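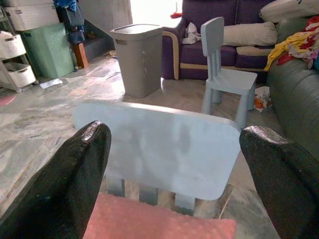 Tidying the Shared Living Room: Report of Our Project
Home and Community Studies, Brostbridge
April 8, 2020

1. Aim

Our group wanted to learn how a family living room can be kept in order with little work. We chose the common room of the Culach residence, where clothes and cushions often stay on the sofas and the small children's chairs stand in everybody's way. The budget was 240 dollars, and we did not spend all of it.

2. Method

We divided the room into 6 zones and wrote one short rule for every zone. Chairs go back to the wall. Clothes go to the bedrooms before supper. Soft things, such as pillows and pink fuzzy fabrics, were the most difficult, for they have no natural place and each person puts them differently. 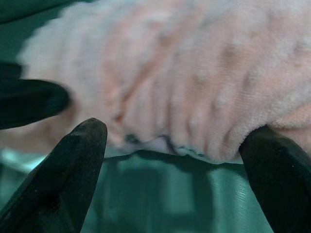 Um wrote on our draft that the rule for soft things was too strict, and that a pillow should be allowed to stay where people sit. We discussed this remark for a long time and changed the rule. Now a pillow may stay on the sofa, but it must lie on the seat and leave space for a person.

3. Observations

The grey-green leather sofa was easier to keep tidy than the purple one. 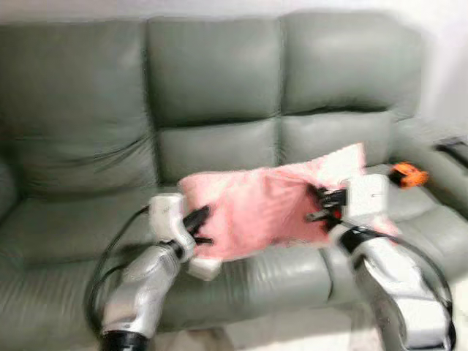

It has three wide seats, so one pillow does not disturb anybody. Colour helped us too, as pink is quickly noticed on grey-green and a forgotten pillow is not overlooked. 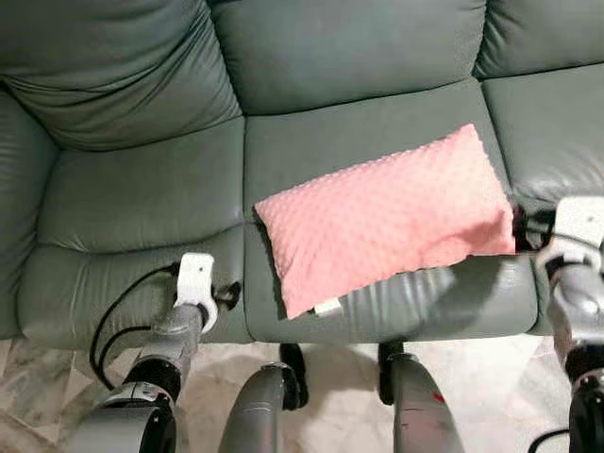
We also tried a storage plan from the Skivance booklet, but it asks for roughly 1000 dollars of shelves and we left it out. In May we will repeat the work in the hallway.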